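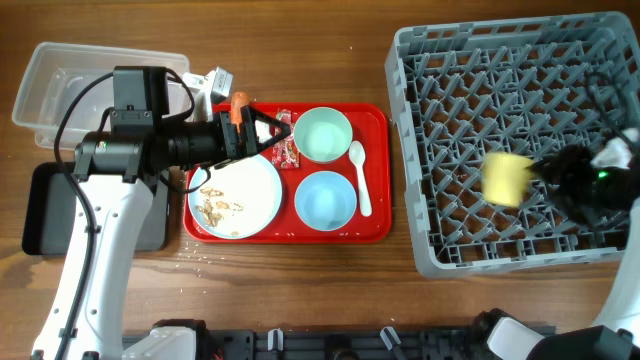

4. Clearing the tray

Do this right after the meal, before anything sticks. Set-up of the table itself is in section 2 – if you skipped that, go back, the rest assumes your tray is flat on the table and the clear container is close by.

What you need

Serving tray with raised lip (red one in the Gevden set, any color works)
Large plate and two small bowls
Clear plastic container for leftovers
Scrap bin, lined
Damp cloth, dry cloth

Steps

1. Leave the tray where it is. Don't carry it to the sink loaded.

2. Big pieces first. Anything whole, like the orange carrot-shaped piece, comes off the plate before you touch the crumbs. Lift it straight up and clear of the lip, then over to the container.

Note: firm grip, not a hard one. Soft food squashes and then you have a second mess.

3. Wrappers next. Candy wrappers like to sit up by the edge of the tray, between plate and bowl, and get missed. Straight in the bin. Never in the container.

4. Crumbs. Tip the plate toward the side where the scraps are bunched up and scrape into the bin. One direction only. If you go back and forth they end up on the tray.

5. Check the bowls. Look inside both, even when they seem empty. A white interior hides rice and salt pretty well.

6. Stack. Plate on the bottom, then the wider bowl, then the smaller one. In our set light blue goes under mint green.

CAUTION: Do not stack more than 4 pieces on the tray. Taller piles slide when you turn.

7. Carry the stack to the sink. Tray stays behind.

8. Wipe the tray. Damp cloth around the inside of the lip, corners last, then dry. Rounded corners wipe fast but they do hold grease, so go round them twice.

9. Lift the tray and wipe the table underneath. With the grain. Dry right away if the top is wood.

CAUTION: Wood tops – no soaking, no scouring pads. Water left under a tray leaves a ring and teh ring does not come out with a cloth. See section 11 for what to try.

Leftovers in the container

Clean rim before the lid goes on. Crumbs on the rim and it wont seal. Label it, into the fridge. Bought from Frade before February? Those lids have no vent, so let hot food cool before you close it.

If something goes wrong

Plate sticks to tray: spill underneath. Twist a little, don't pull.
Crumbs over the lip: finish the tray first, table after. Otherwise you do the table twice.
Chipped bowl: take it out of the set. Single bowls can be ordered, part 53, any color.
Smell in the container: baking soda and warm water, leave it overnight, rinse.

Resetting for the next meal

Tray back in the center of the table. Plate on the left half, bowls on the right, one above the other. Container at the upper left, outside the tray. Left-handed users can mirror the whole thing, steps stay the same.

Spare parts: Hodusari, Bralletdale counter. Bring the set number from the box.

Section last changed August 9, 2026 – step 6 reworded, stacking caution added.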